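Planning and Buying for Automation
Handout 6: The budget for a two-arm tabletop cell

Read this before the workshop session and bring your draft of Worksheet B. If you have not started Worksheet B, read this anyway and then start it in a mild panic, as is traditional.

1. Where the money goes

Most first budgets for a robot cell have one enormous line at the top and several tiny ones underneath, like a chandelier hung in a garden shed. The enormous line is the arms. People love pricing arms. They will compare payload and reach for a month, and then write "misc. hardware" for everything that lets the arms do any work.

For this course, split every request into five headings:

Arms and grippers
Structure (table, frame, clamps, stands)
Sensing and computing
Cables, power and mounting
Task objects and consumables

The last heading is the one that gets laughed at in review meetings. In the Ponthorpe case, which we use for the rest of the term, the team planned a tabletop cell for handling small household items. They put $155 under task objects and felt generous. By April the line stood at $591, and the purchase orders were going through one spoon at a time, each with its own approval form.

2. Task objects are equipment

A spoon costs next to nothing. A range of spoons is a purchasing decision. If the cell is supposed to handle utensils in general, one matching set from one store will give you a cell that handles that set. You want different handles, different finishes, and something shiny enough to annoy the cameras.
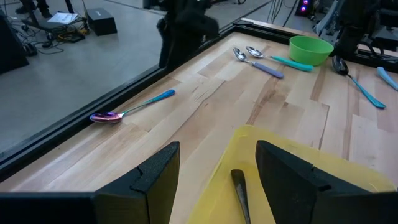 Figure 6.1. Assorted spoons and a green bowl on the work surface, seen from between the gripper fingers.

Questions to settle before ordering:

How many kinds of object, and how many of each? Buy spares of anything you would be sorry to lose. Discontinued plastic tableware is surprisingly hard to replace, and the seller will offer you "a similar color."

Who stores them? A labeled bin costs a few dollars. Searching three desk drawers for the purple spoon costs an afternoon.

Can finance code them? Several students have reported that their purchasing system flags kitchenware as hospitality. Write a one-line justification now and paste it into every order.

3. Structure

Wood or metal top, bought or built? The Ponthorpe team went with a butcher-block top and never wrote down why, so next year's team will have the same argument from scratch. Record the reason, even if the reason is that it was in stock.

Whatever you choose, price the frame separately. Extrusion is sold by length, and the brackets, bolts and end caps are sold by people who know you have already bought the extrusion. The Kanitden quote in your reading pack lists 77 small parts under "accessories." Go through it line by line and mark which ones you could do without. Most groups find four or five and then discover they needed two of them.

Leave room in the layout as well as in the budget. Two arms that share a table also share the air over it, and the floor plan has to include whatever stands beside the table, plus a way for a human being to get past.

4. Wear, spares and downtime 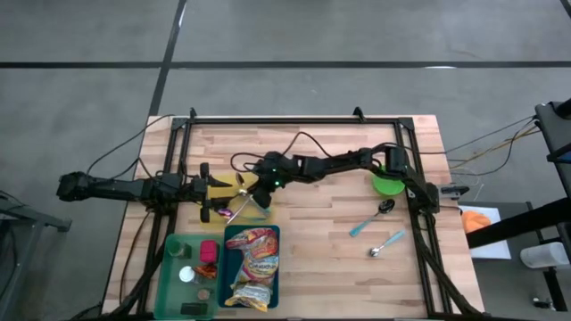 Spares should be decided when the arms are ordered, while the supplier is still returning your calls. At minimum, ask for prices on replacement fingers, one spare joint motor per arm type, and a full cable set. Cables deserve their own paragraph in your request. They are cheap, they bend thousands of times, and when one fails intermittently you can lose a week blaming the software.

Compare the two service offers in the pack. Lecomte charges $3,000 a year and sends a replacement arm while yours is being repaired. Werby charges nothing up front and bills by the visit, with travel. Neither is the right answer for every site. Work out what an idle cell costs you per day, including the staff who will be standing next to it drinking coffee, and see how many idle days it takes before the contract looks cheap.

Soft goods wear out too. Cloths get stained, snack bags split, and anything edible has a shelf life and a fan club. Put these under consumables with a monthly figure and a name next to it.

5. Contingency

Do not hide contingency inside other lines. Reviewers find it, cut it, and then cut the visible contingency as well for the sake of appearances. State one percentage, say which risks it covers, and leave it alone.

For the workshop

Bring Worksheet B with all five headings filled in. Zero is allowed only with a sentence defending it.

Bring your object list, with quantities and spares.

Be ready to say which single line you would cut first if the total came down by a tenth. "Misc. hardware" will not be accepted, and neither will the coffee.

Worksheet C is on the course page. It covers installation and floor space and needs a tape measure.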